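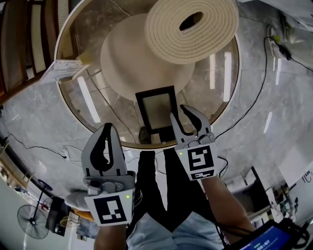

Jardine Street Apartments – Progress Report for the Second Quarter

To: Setsuko Oda, Asset Management
From: Natsumi Ogura, Leasing and Renovation

Dear Ms. Oda,

Please find below the report on the Jardine Street building for the months April to June. I follow the same order as in the last report, but I moved the part about the parking to the end, as you asked.

1. Leasing

The building has 44 apartments. At the end of June, 37 were rented, four were empty and ready to show, and three were closed for renovation. At the end of March we had 33 rented, so the result is better than I wrote in my forecast. Two of the new tenants came from the Dronik offices on the other side of the river, and they found us through a colleague who already lives on the third floor.

We received 269 inquiries in the quarter. Most came through the listing site, and a smaller part by telephone. I must report that our answers by e-mail were slow in April. In several cases the person waited three days and had already signed somewhere else when we wrote back. From May, Rin Ishida answers all inquiries before noon, and on Saturday she is at the building for visits from ten until four. The Saturday visits are popular, especially with couples who both work during the week.

The average rent for a one-bedroom apartment signed this quarter was $2,379 per month. The older leases of the same size are at around $2,000. I do not recommend to bring all of these up to the new level at renewal. Many of these tenants have been in the building for a long time, they pay on the first day of the month, and an empty apartment costs us at least five weeks of rent plus the painting. My proposal is a smaller increase, and I will send you a table with each lease before the end of July.

2. Renovation

The work on the fifth floor is finished except the kitchen in 5C. The wrong countertop was delivered, nine inches too short, and Trokska agreed to replace it at their cost. The new delivery is promised for the middle of July. Osamu Nagano measured the kitchen again himself and sent the drawing to them, so I expect no second mistake.

On the second floor, the bathrooms in 2A and 2D are in progress. When the wall in 2D was opened, the plumber found an old pipe which was not on the building plans. It is not leaking, but he advised to replace it while the wall is open. I approved this from the reserve. The invoice is in the shared folder under "2D extra".

The windows on the north side are still not ordered. We have one offer from Zillel and we are waiting for a second one. The price from Zillel is valid until the end of August, therefore I would like to have your decision before this time. The tenants on that side complained again about street noise at night – I have four letters, and I answered all of them.

3. Common areas

The lobby was painted in May. We kept the old mailboxes, which tenants like, and only changed the locks. The floor was polished in the same week. There was a complaint about the smell of the product, so next time we will do this work when more windows can be open.

The elevator stopped two times in June, both times in the early morning. The service company changed a door sensor after the second time and there was no problem since then. I asked for a written report and did not receive it yet.

The laundry room is now open until 11 p.m. instead of 9 p.m. This was a request from the tenants' meeting and costs us almost nothing.

4. Budget

Renovation spending is a little over plan, mostly from the pipe in 2D. Maintenance is under plan, because the roof inspection was moved to September. Please do not read this as a saving, as the invoice will come in the next quarter. Advertising is on plan.

5. Parking

Renji Shimada spoke with the owner of the lot behind the building. He is willing to rent us twelve spaces on a yearly contract, but he wants the full year paid in advance. I answered that we need to discuss it internally. Of the tenants I asked, nine would take a space at the price we considered – the others use the bus or have no car.

6. Needed from your side

Decision about the windows, before the end of August.
Decision about payment in advance for the parking.
Your signature on the changed contract with the cleaning company, which I sent in June.

I am in the office every day in July except the last week. In that week please write to Rin Ishida.

With kind regards,
Natsumi Ogura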